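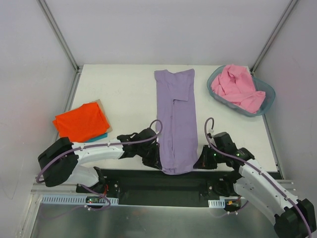
Long purple garment, folded into a strip. Sleeve flap is on the upper right.

Folding vs rolling for a small suitcase – which do you do?
Started by marmalade_toast, Wed 20 August

marmalade_toast
OK, settle this for me. I'm off to Gramotstead for 6 nights with one carry-on and I've got way too many long tops. I've always folded them in thirds lengthwise and then in half, and laid them flat on the bottom. My sister swears by rolling and says I'm wasting half the bag. I tried it last night and everything looked like a bunch of sad burritos. What does everybody else do?

pocketlint68
Roller here, and I'm never going back! The trick is to get the strip really narrow first, smooth it down with your hands, and then roll from the hem up to the neck. If you start at the neck you get that weird bump from the collar. I did 4 days out of a backpack in May and didn't iron once.

gravel_road
Depends on the fabric. T-shirts and jeans, roll them. Anything with a crisp sleeve, fold it. I rolled a linen shirt for a wedding and had to hang it in a steamy bathroom for an hour, and it still looked like I'd slept in it.

pocketlint68
Linen wrinkles if you look at it funny, so I don't think that's a fair test.

gravel_road
It's the only test I care about, I wear linen all summer.

tuesdaysoup
Can I put in a word for packing cubes? I got a set of 3 from Pulamis and I fold everything to the width of the cube, then file it standing up like folders in a drawer. You can see every top without digging. The zippers are a bit stiff but they've held up fine.

no_more_socks
Cubes are just bags inside a bag. You're paying for extra zippers. I use the plastic ones bread comes in.

tuesdaysoup
Bread bags! I mean, if it works for you. I'd have crumbs in my pajamas.

marmalade_toast
Ha, I'm not going the bread bag route. But the filing thing sounds good. Do long tops stand up OK or do they flop over? Mine come down almost to my knees.

tuesdaysoup
They flop if the cube is half empty. Fold the sleeves in first, then lengthwise, then bring the hem up to the neck, and fold that in half again. Pack them snug and they stay put.

harbor_lights
I did the bundle method for years, where you wrap everything around a pouch of underwear. Great for wrinkles, terrible when you want one thing out of the middle. I'd only do it if you're staying in the same hotel the whole time.

gravel_road
Seconding that. I bundled for a bus trip through Clangate and had to unwrap the whole thing every night – never again.

marmalade_toast
Same hotel all 6 nights, but I know I'll want the thing in the middle. Going to try filing the tops and rolling the jeans. Now I just have to pick shoes, so send help.

no_more_socks
One pair. Wear them on the plane.

pocketlint68
Two pairs, and stuff your socks inside the second one!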